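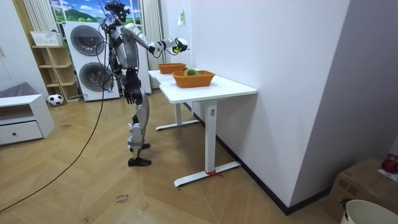 Elum 네덜란드어 여름 강좌 자주 묻는 질문

헨트에서 열리는 성인 대상 집중 강좌에 관해 한국어로 들어온 문의를 모았습니다. 신청 전에 읽어 주시고, 찾는 내용이 없으면 이메일로 문의해 주세요. 한국어 문의도 받지만 답장은 영어 문의보다 늦을 수 있습니다.

신청과 등록

누가 신청할 수 있나요?
만 열여덟 살 이상이면 누구나 신청할 수 있습니다. 국적, 학력, 직업은 보지 않습니다. 벨기에에 거주하지 않아도 됩니다. 미성년자는 보호자가 함께 등록하더라도 수업에 들어올 수 없습니다.

신청은 언제까지 받나요?
6월 22일 토요일 자정(벨기에 시각)까지 접수된 신청서만 받습니다. 한국에서 신청하는 분은 시차를 확인해 주세요. 정원이 먼저 차면 그 반은 대기자 명단으로 넘어갑니다.

대기자 명단에 오르면 어떻게 되나요?
자리가 나면 접수 순서대로 이메일을 보냅니다. 이메일을 받고 이틀 안에 답하지 않으면 다음 분에게 자리가 넘어갑니다. 대기 중에는 비용을 내지 않습니다. 다른 반으로 옮기고 싶으면 배치 시험 결과가 맞는 경우에 한해 가능합니다.

신청서를 보냈는데 확인 메일이 오지 않습니다.
스팸함을 먼저 확인해 주세요. 한국 포털 메일에서는 확인 메일이 프로모션이나 기타 메일함으로 들어가는 경우가 잦습니다. 그래도 없으면 등록 담당 Natalia Zavala 앞으로 이름과 신청한 날짜를 적어 보내 주세요. 신청서를 다시 제출하면 중복으로 처리되어 시간이 더 걸립니다.

이름은 어떻게 적어야 하나요?
여권의 로마자 표기와 똑같이 적어 주세요. 수료증과 비자용 서류가 모두 이 표기로 나갑니다. 이름 두 글자 사이의 띄어쓰기와 붙임표도 여권을 따릅니다. 수업에서 불리고 싶은 이름이 따로 있으면 신청서의 마지막 칸에 적으면 됩니다.

비용과 환불

수강료는 얼마인가요?
모든 반이 1,665유로입니다. 수업, 교재, 배치 시험, 수료증이 들어 있습니다. 항공권, 숙소, 식사, 시내 교통비, 보험은 들어 있지 않습니다.

나누어 낼 수 있나요?
두 번에 나누어 낼 수 있습니다. 절반은 등록할 때, 나머지 절반은 개강 전에 냅니다. 분할 납부를 원하면 신청서에서 해당 항목을 선택하세요. 이미 전액 납부로 청구서를 받았다면 메일로 변경을 요청해야 합니다.

어떤 방법으로 결제하나요?
유로 계좌이체와 신용카드를 받습니다. 한국 은행에서 송금할 때는 수수료 부담 방식을 '송금인 부담'으로 선택해 주세요. 중개 은행 수수료가 빠진 채 입금되면 차액을 다시 청구합니다. 적요란에는 청구서에 있는 참조 번호만 적어 주세요. 한글로 적은 내용은 은행 전산에서 깨져 누가 보낸 돈인지 찾기 어렵습니다.

현금으로 내도 되나요?
받지 않습니다.

취소하면 환불이 되나요?
접수 마감일까지 취소하면 전액을 돌려드립니다. 그 뒤부터 개강 전날까지는 절반을 돌려드립니다. 개강한 뒤에는 환불이 없습니다. 비자가 거절된 경우에는 시기와 관계없이 전액을 돌려드리며, 거절 통지서 사본을 보내 주셔야 합니다. 환불은 처음 결제한 계좌나 카드로만 가능합니다.

수강료를 회사에서 내는 경우 청구서를 회사 이름으로 받을 수 있나요?
가능합니다. 회사의 영문 이름과 주소, 사업자등록번호를 신청서에 적어 주세요. 이미 발행한 청구서를 회사 이름으로 바꾸는 것도 되지만, 결제가 끝난 뒤에는 바꿀 수 없습니다.

반 배치와 수준

네덜란드어를 전혀 모르는데 괜찮을까요?
입문반이 있습니다. 알파벳과 발음부터 시작하므로 사전 지식은 필요 없습니다. 다만 첫 주에는 강사가 영어로 설명하는 부분이 있어서 간단한 영어는 알아들을 수 있어야 합니다. 둘째 주부터는 입문반에서도 대부분 네덜란드어로 수업합니다.

배치 시험은 어떻게 보나요?
온라인으로 봅니다. 읽기와 듣기 문제를 푼 다음 짧은 글을 하나 씁니다. 입문반을 신청한 분은 보지 않습니다. 사전이나 번역기를 쓰면 실제 수준보다 높은 반에 배치되고, 그러면 첫날부터 수업을 따라가기 힘듭니다. 작문 채점은 Josefien Verbruggen 강사가 하며, 결과는 메일로 알려 드립니다.

배치된 반이 저에게 맞지 않으면요?
수업 이틀째까지는 반을 옮길 수 있습니다. 담당 강사에게 먼저 이야기하세요. 옮기려는 반에 자리가 있어야 하고, 두 반의 강사가 모두 동의해야 합니다. 한국에서 책으로 공부한 분은 독해에 비해 듣기가 약한 편이라 처음 며칠은 반이 어렵게 느껴질 수 있습니다. 하루 정도 더 들어 보고 결정하기를 권합니다.

네덜란드에서 쓰는 말과 벨기에에서 쓰는 말이 다르다던데 어느 쪽을 배우나요?
표준어를 가르칩니다. 교재의 문법과 맞춤법은 두 나라에서 똑같이 쓰는 것입니다. 강사들은 벨기에 북부 출신이 많아 발음은 그쪽에 가깝습니다. 예를 들어 g 소리가 네덜란드 중부와 북부보다 부드럽습니다. 네덜란드에서 일하거나 공부할 예정이어도 지장은 없습니다. 시내에서 들리는 헨트 사투리는 중급반에서 따로 시간을 내어 다루지만 시험 범위에는 들어가지 않습니다.

독일어를 할 줄 알면 도움이 되나요?
읽을 때는 도움이 많이 됩니다. 말할 때는 독일어 단어가 먼저 나와서 고생하는 분도 있습니다. 독일어를 아는 분은 신청서에 표시해 주세요. 강사가 자주 틀리는 부분을 미리 알고 있으면 고쳐 주기 쉽습니다.

수업

강좌는 얼마나 길고 수업은 몇 시간인가요?
2주 과정이고 월요일부터 금요일까지 일주일에 5일 수업합니다. 전체 수업 시간은 42시간입니다. 오전에는 문법과 읽기, 오후에는 말하기를 합니다. 반별 시간표는 배치 결과와 함께 보냅니다.

숙제가 있나요?
매일 있습니다. 단어와 짧은 글쓰기가 대부분입니다. 오후 수업의 말하기 연습이 전날 숙제를 바탕으로 진행되므로 숙제를 하지 않고 오면 할 말이 없습니다.

결석해도 되나요?
아프거나 급한 일이 있으면 아침에 사무실로 알려 주세요. 보충 수업은 없습니다. 결석한 날의 자료는 강사에게 받을 수 있습니다. 이틀을 넘게 빠지면 수료증 대신 참가 확인서가 나갑니다. 비자를 받기 위해 수강 증명이 필요했던 분은 특히 주의해 주세요.

교재는 미리 사야 하나요?
사지 않아도 됩니다. 첫날 교실에서 나누어 드립니다. 미리 보고 싶다는 문의가 많은데, 연습 문제의 답을 먼저 써 오면 수업 진행에 방해가 되어 보내 드리지 않습니다. 입문반 신청자에게는 발음과 숫자 읽기 자료를 개강 전에 메일로 보냅니다. 노트와 필기구는 각자 준비하세요.

노트북이나 태블릿이 필요한가요?
없어도 됩니다. 가져와도 괜찮지만 말하기 시간에는 덮어 둡니다. 숙제는 종이로 내도 되고 Isavow에 올려도 됩니다. Isavow는 숙제 제출과 공지에 쓰는 웹페이지이고 앱을 설치할 필요가 없습니다. 로그인 정보는 개강 전 주에 보냅니다.

수업을 녹음해도 되나요?
다른 수강생의 목소리가 들어가기 때문에 허용하지 않습니다. 강사의 발음만 따로 녹음하고 싶으면 쉬는 시간에 부탁해 보세요.

마지막에 시험이 있나요?
마지막 날 오전에 필기와 구술 시험을 봅니다. 구술시험은 두 명씩 짝을 지어 봅니다. 결과는 합격과 불합격으로 나누지 않고 영역별 수준으로 적습니다. 이 결과지는 강좌 내부용이며, 대학 입학이나 체류 허가에 요구되는 공인 시험을 대신하지 않습니다. 공인 시험이 필요한 분은 제출할 기관에 어떤 시험을 인정하는지 직접 확인해야 합니다.

숙소와 교통

숙소를 제공하나요?
제공하지 않습니다. 대신 수강생이 자주 묵는 게스트하우스 Zedus의 연락처를 등록 확인 메일에 넣어 드립니다. 예약과 결제는 Zedus에 직접 해야 하고 방이 남아 있다고 저희가 보장할 수 없습니다. 여름에는 시내 축제 기간과 겹치면 값이 크게 오르므로 등록이 확정되면 바로 알아보세요.

현지 가정에서 지낼 수 있나요?
몇몇 가정에서 방 하나씩을 내줍니다. 희망하는 분은 Pieter Vandenberghe에게 메일을 보내 주세요. 알레르기, 흡연 여부, 동물이 있어도 괜찮은지를 함께 적어야 합니다. 아침 식사는 나오고 저녁 식사는 집마다 다릅니다. 저녁을 먹으며 네덜란드어로 이야기하고 싶다면 그 점도 적어 주세요. 영어를 편하게 여기는 집도 있어서 미리 말해 두지 않으면 영어만 쓰다 올 수 있습니다.

공항에서 어떻게 가나요?
브뤼셀 공항에서 헨트 신트피터르스 역까지 기차로 갑니다. 역에서는 트램이나 버스를 타면 됩니다. 공항 마중은 하지 않습니다. 헨트에는 역이 여럿 있으니 표를 살 때 역 이름을 끝까지 확인하세요. 기차 시간은 공사나 파업으로 바뀔 수 있으므로 출발 당일에 다시 보는 것이 좋습니다.

자전거를 빌릴 수 있나요?
시내에 대여점이 여러 곳 있습니다. 교실 건물 옆에 자전거를 세울 자리가 있고 자물쇠는 본인이 준비해야 합니다. 역 주변에서는 지정된 곳 밖에 세우면 치워 가는 경우가 있습니다. 트램 선로는 되도록 직각에 가깝게 건너세요. 바퀴가 홈에 끼면 넘어집니다.

비자와 보험

비자가 필요한가요?
대한민국 여권을 가진 분은 대개 단기 체류에 비자가 필요하지 않습니다. 다만 입국 요건은 바뀔 수 있고, 강좌 전후로 셰겐 지역에 머문 날도 체류 기간에 들어갑니다. 다른 나라 여권을 가진 분은 거주지의 벨기에 대사관에 문의해 주세요. 저희는 개별 비자 상담을 하지 않습니다.

등록 증명서를 받을 수 있나요?
수강료의 절반 이상이 입금되면 영어 또는 네덜란드어로 발급합니다. 한국어 증명서는 없습니다. 원본을 우편으로 받으려면 우편료를 따로 내야 합니다.

보험은 들어야 하나요?
의료비가 포함된 여행자 보험을 반드시 들고 오세요. 첫날 증권 번호를 적어 냅니다. 증권이 한글뿐이면 보험사에 영문 증명서를 요청하면 됩니다.

생활

점심은 어떻게 하나요?
도시락을 싸 오거나 근처에서 사 먹습니다. 건물 안에 전자레인지와 냉장고가 있습니다. 냉장고에 넣는 음식에는 이름을 적어 주세요. 금요일 점심에는 길 건너 카페 Nijs에 강사들과 함께 가는데 참석은 자유이고 밥값은 각자 냅니다. 주문은 네덜란드어로 합니다.

한국인 수강생이 많은가요?
해마다 다릅니다. 같은 반에 한국어 사용자가 여럿이면 짝 활동에서는 서로 떨어져 앉게 합니다. 쉬는 시간에 한국어를 쓰는 것은 상관없습니다.

계단 없이 들어갈 수 있나요?
정문에는 계단이 있고 옆문으로는 휠체어가 들어올 수 있습니다. 옆문은 평소에 잠가 두니 필요한 분은 신청서에 적어 주세요. 시력이나 청력 때문에 자리 배치나 큰 글씨 자료가 필요한 경우에도 신청할 때 알려 주면 준비해 둡니다.

주말에는 무엇을 하나요?
가운데 주말에 Helge Magnusson과 함께 걷는 시내 산책이 있습니다. 네덜란드어로 진행하며 입문반도 올 수 있습니다. 비가 와도 합니다. 나머지 시간은 자유입니다.

연락

누구에게 문의하면 되나요?
등록과 결제는 Natalia Zavala, 현지 가정 숙박은 Pieter Vandenberghe, 수업 내용과 반 배치는 Rianne Mertens가 맡습니다. 한국어로 쓴 메일은 제목 앞에 'KR'을 붙여 주세요. 전화는 영어와 네덜란드어로만 받고, 수업이 있는 날 오전에는 연결이 잘 되지 않습니다.

강좌가 끝난 뒤에도 수료증을 다시 받을 수 있나요?
재발급이 가능합니다. 수강한 연도와 반, 당시 여권의 로마자 이름을 적어 보내 주세요. 여권 표기가 바뀐 분은 새 여권 사본도 함께 필요합니다.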